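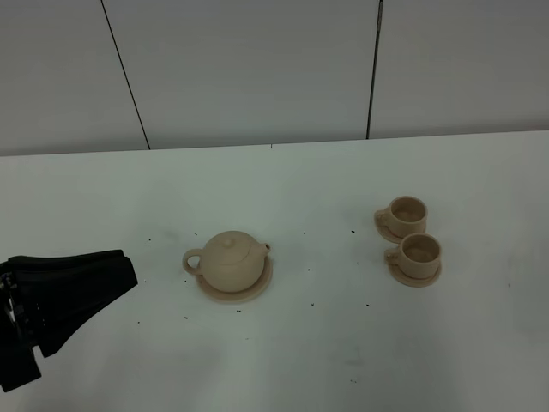
Chapter 8
Tea and Other Hot Drinks in the Home

Search this book Enter keyword Go

Last updated 29 September 2021

People in most parts of the world drink something hot every day. In this chapter you will study how tea is grown and processed, what happens when leaves are put in hot water, and how a household plans for the cost of what it drinks. Coffee and cocoa are covered in Chapter 9.

You should already know how to read a food label and how to measure liquids by volume. If you have not finished the unit on kitchen measurement, go back to it before you start the exercises.

One plant, several teas

Black, green, white and oolong tea all come from the same species, Camellia sinensis. The differences come mainly from what is done to the leaves after picking. Green tea leaves are heated soon after harvest, which stops the enzymes in the leaf from turning it brown. Black tea leaves are withered, rolled and left in the air until they darken, and then dried. Oolong falls between the two.

Drinks made from mint, chamomile or rooibos are often sold as tea, but they come from other plants. The correct term for them is herbal infusion, or tisane. Most contain no caffeine. Yerba mate is an exception. 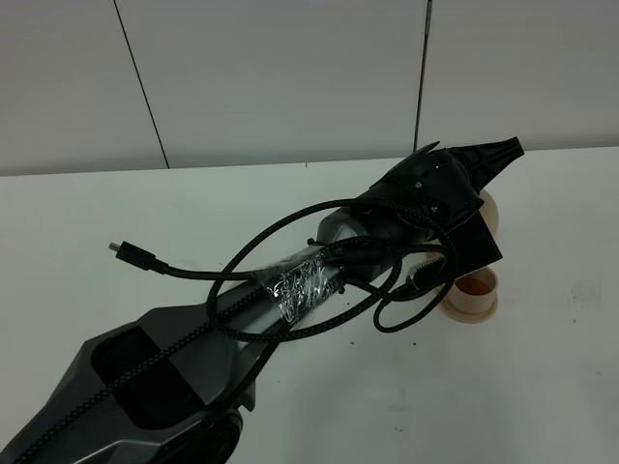 What happens in the pot

Steeping is a form of extraction. Hot water dissolves some of the compounds in the leaf and carries them out into the liquid. Caffeine and many flavor compounds dissolve early. Tannins, which give tea its dry, bitter edge, continue to come out as the leaves sit. A pot left too long tastes harsh for this reason.

Three things control the result: the temperature of the water, the size of the leaf pieces, and the time. Small pieces have more surface touching the water, so the broken leaf in a tea bag brews faster than whole leaf. Green tea is usually made with water below boiling.

The shape of the pot matters less than its size. A large pot that is only partly filled loses heat faster than a small full one. Warming the pot with a little hot water first helps keep the brewing temperature up. 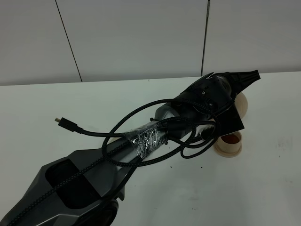

Households also differ in how much tea they make at a time. In the Sarkville survey, which is used in several exercises in this book, 791 households were asked how they prepared hot drinks. Of these, 685 owned a kettle, and 19 used loose leaf only. The survey was carried out in March, when the weather in Sarkville is still cold, and you will be asked later whether a summer survey would give the same answers.

Key terms for this section: infusion, oxidation, steeping, tannin, withering. Write a definition of each in your notebook before going on to Section 8.1, Buying and Storing Tea.

Comments (8) Share 19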